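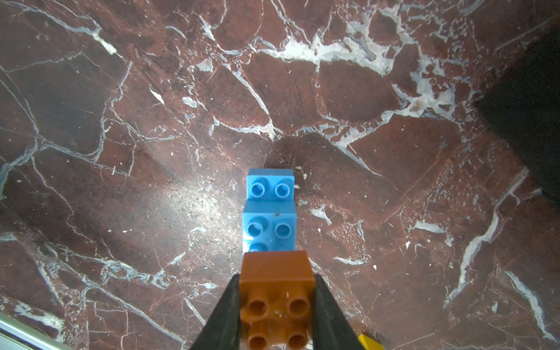
Blue and orange bricks on the marble floor.

About Coro
Posted in December by Hamdia Gebru

Coro is a small playroom and after-school club. Bricks mostly. Also paper, glue, a bit of cooking when the kitchen is free, but ask any child what we do and they'll say bricks.

Started by Desta Yilma and me with 4 crates of secondhand interlocking bricks and one long table. The table was a mistake. Everyone ended up on the floor within the hour, so we gave in and now the floor is where we build. Marble is cold in winter, bring thick socks. Cushions provided.

How an afternoon goes — shoes off, snack, then building till pick up. No set models, no instruction sheets. Little ones usually begin with a line, one brick after another, and call it a train or a wall. Older ones do bridges, and lately a whole bus station which took over the doorway for a week. We left it up.

Tidying is part of it. Bricks go back by colour, blues in the Luvley tubs by the window, oranges and reds in the tall box. Ten minutes, everybody joins in, parents too if you're early. Big bricks get a wash at the end of each month, and yes they do get dusty inbetween.

Who's here: Desta (mornings and the accounts), Bontu Demissie (snacks, glue, plasters), Güven Sarıgül on the older group, and me. Yabsira Tamiru comes in for the holiday weeks.

Groups are kept to 13 children. Ages four to 10. There is a waiting list for the younger group, places in the older one at the moment.

Got bricks you dont need? We'll take them, any colour, odd ones fine. No magnets please.

Come and have a look round first, any afternoon after 3.

Shares 13 | Comments 4

Contact us | © Coro Playroom | Back to top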